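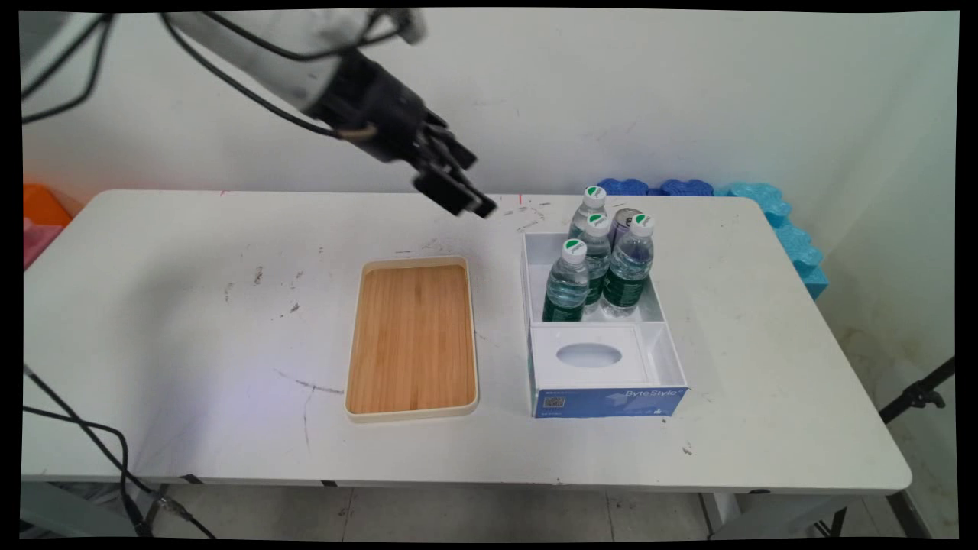
Ekine Home Notes, Issue 14, page 2
June 2025

Serving Drinks from a Tray: Setting Up, Loading and Cleaning a White Table

By Ermira Vidmar

Carrying bottles out two at a time is fine for a family lunch. For a meeting, a craft afternoon or a long card game it is easier to keep the drinks together in one open box, put a tray next to it, and load the tray when people want something. The method below suits bottled water and cans. It takes very little room and the box can be something you already have.

What you need

A tray with a raised rim. Bamboo or timber is good because a bottle doesn't skate on it the way it does on gloss plastic.
An open box, longer than it is wide.
Small bottles of water and a can or two.
Two cloths, one damp and one dry.
Bicarbonate of soda, dish soap and a soft sponge for the table.

Choosing the tray

Look at the rim first. It should be high enough to stop a bottle that slides but low enough that you can get your fingers around the bottle without knocking your knuckles. Rounded corners are easier to wipe than square ones, which collect crumbs and sugar.

If the base has visible grain, turn the tray so the grain runs away from you. You will be wiping in that direction and the cloth picks up more.

A tray 55 cm long will hold a row of small bottles and still pass through a doorway without turning sideways. Anything much longer needs two people once it is full. The Citmont tray I used for years was too long for my kitchen bench and spent most of its life behind the fridge.

Choosing the box

A tissue box is a good width for small water bottles. If yours is cardboard, use it for unopened drinks at room temperature only. Cold bottles sweat, and the bottom of the box goes soft within the hour.

Cut the top away with a utility knife, leaving a margin at the corners so the walls stay stiff. If the walls bow when you squeeze them, run a strip of packing tape around the inside. For chilled drinks, use a plastic box of the same shape and lay a folded tea towel in the bottom.

The walls should come up far enough that the bottles can't tip out, with the caps above the rim so you can lift each one by its neck.

Loading the box

1. Put the box on the table before you fill it. A full cardboard box should not be picked up by its sides.

2. Start at the back. Stand the first bottle against the rear wall and work forward.

3. Fit the can in among the bottles. It is shorter and wider than they are and will stop them shifting.

4. Leave a little slack. Bottles jammed in tight drag their neighbours up when you pull one out. A bottle that leans slightly is no trouble.

5. If you are mixing still and sparkling, keep one kind to each end.

Placing the tray and box

Set the tray near the middle of the table with its long side running away from you. Put the box on the right of it, also lengthwise, with a hand's width between the two. Left-handed people should swap them over.

Keep both back from the front edge. On a table with rounded corners it is easy to misjudge where the top ends, and a tray that overhangs the curve will tip when the first bottle goes on.

Leave the tray empty until you are ready to carry it. Bottles left standing on bamboo make rings, and a damp ring that sits all afternoon may not come out.

Loading the tray

1. Take the bottles from the front of the box first. Reaching over the near ones to get to the back is how things get knocked over.

2. Lift straight up by the neck until the base clears the rim of the box, then move across.

3. Place the first bottle in the centre of the tray and the next ones on either side of it. A tray loaded from one end is awkward to pick up.

4. Turn the labels to face the same way if you like the look of it.

5. Put the can down last, close to the middle.

6. Pick the tray up from the short ends with your thumbs over the rim. Lift it level, wait for the bottles to settle, then walk.

Unloading is the same in reverse. Take from the outside and finish in the centre.

Cleaning the tray

Wipe bamboo with a damp cloth, following the grain, then dry it straight away. Don't soak it and don't put it in the dishwasher. Stand it on edge overnight so that air reaches both faces. If the base has gone dull and furry to the touch, rub it down lightly with fine sandpaper and wipe on a thin coat of food-safe mineral oil. Keep the oil off a painted or coated rim.

Cleaning a white tabletop

White tops show everything. Grey and black smudges are often rub marks from things being dragged, and many of them will lift.

Start with warm water and a drop of dish soap. Go over the whole top, rinse the cloth and go over it again.

For smudges that stay, mix bicarbonate of soda with enough water to make a paste. Rub gently with a damp sponge, leave it for two minutes and wipe off. Test a spot near the back edge first, as the paste can dull a gloss finish.

Red marks are harder to call. If they are marker or pen, dab with methylated spirits on a cotton bud and blot with a dry cloth. If they are food colouring, the paste works better. Keep the spirits away from flames and open a window.

Fine scratches won't wash out. Dirt settles in them and makes them look darker than they are, so a soft toothbrush and soapy water will improve them a good deal. I have tried the Drilance polish on a scratched top and it helped for a few weeks, then needed doing again.

Felt pads under the tray will prevent most new marks. Use four, one at each corner, and replace them when they flatten.

Next issue, September: lining kitchen drawers, with a pattern for the Shehu cutlery insert.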